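Home | Projects | Gallery | Downloads | About | Contact

Sorting cell: the left wrist fault

2 comments | 11 shares
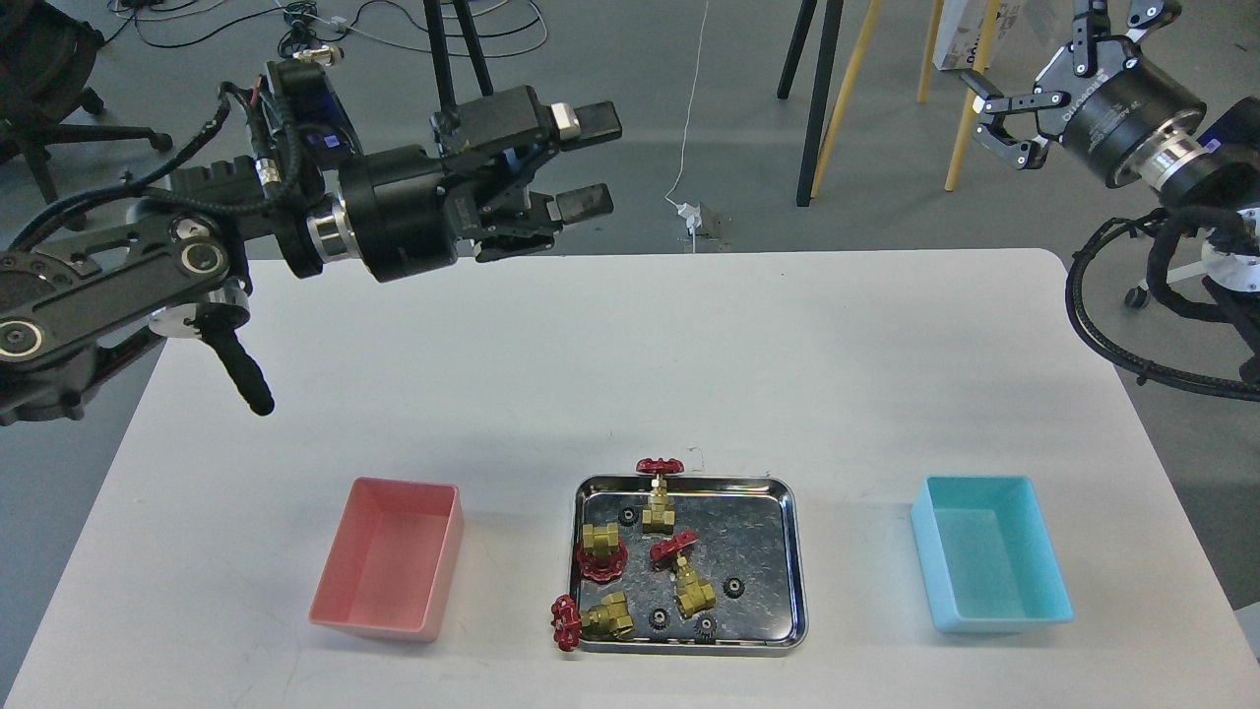
The Clurarus cell has two arms and one job, which is to take mixed parts out of a tray and put valves in one bin and gears in the other. It had been doing that without much trouble from March until the left arm started stopping on its own. The stops were short at first and the arm would restart after a reset. Then it stopped with a valve in the gripper, let go of it over the table, and would not restart at all. We shut the cell down and spent the rest of that week finding out why.

The notes on this page are in the order of the work, grouped under short headings. They are meant for the other groups running the same setup, mainly the people at Jiltell, who have the same arms and the older version of our cable routing.

The work at hand

The test load is brass gate valves with red handwheels, mixed with small black gears, in a steel tray between a pink bin and a cyan bin. We kept this load for all the fault testing so that the results could be compared. The valves are the harder part. They roll onto the handwheel, and a wheel that ends up over the rim of the tray makes the arm come in at a low angle with the wrist turned a long way around. The gears lie flatter and the wrist hardly has to turn for them.

The fault

The controller logged a lost connection to the left gripper. The arm treats that as a protective stop, and it should. The gripper is supposed to hold its last position when the signal goes, but ours was set to open. That setting came from an early demo where we wanted it easy to clear by hand, and it was never changed back. So there were two problems: the signal dropping out, and a gripper that let go when it did.

The dropped valve landed on the table and did no harm. The handwheel got a small chip in the paint. If the arm had been over the edge of the table it would have come down on the floor where people walk, and we logged it as a safety matter for that reason.

Finding it

We first blamed the software, because an update had gone in shortly before. Rolling it back made no difference. We then ran 400 picks with the log set to record wrist angle. The connection dropped 83 times. Nearly all of the drops came on valves, with the wrist close to the end of its turn. Gears alone ran clean.

That pointed at the cable. With the power off and the arm locked, we cut back the outer jacket near the wrist and found one conductor broken inside its insulation. From the outside the cable looked fine. It had a tie on it a little too close to the joint, so all the bending was going into one short length.

The repair

The new cable came from Rekau and is about 30 cm longer than the old one. The extra length goes into a loose loop, and the tie nearest the wrist has been moved back to the next link. We checked the loop by hand through the full range of the joint before turning the power on. It doesn't catch on anything, but it does sit higher than before, so watch it if you have a shelf or a light above the arm.

The right arm had the same tie in the same place. We moved that one too and replaced the cable while the cell was down.

Settings changed

Both grippers now hold on loss of signal. The wrist turn is limited to a bit less than its full range, which means a few valve positions can't be reached and the arm skips them. The operator clears those by hand after pressing stop and waiting for the light. A reset after a connection fault now needs a key, so it can't be cleared from the screen over and over the way we had been doing.

Back in service

We repeated the same run with the new cables and got no connection faults. The cell went back to normal work on 30/07/2024. The cables will be checked with a meter every month, and the Barrientos cell will get the same change when it is next shut down.

Still open: the skipped valves slow things down more than we would like. A shallower approach angle might bring some of them back in reach, but it hasn't been tried yet.

Previous gallery | Next gallery | Back to Projects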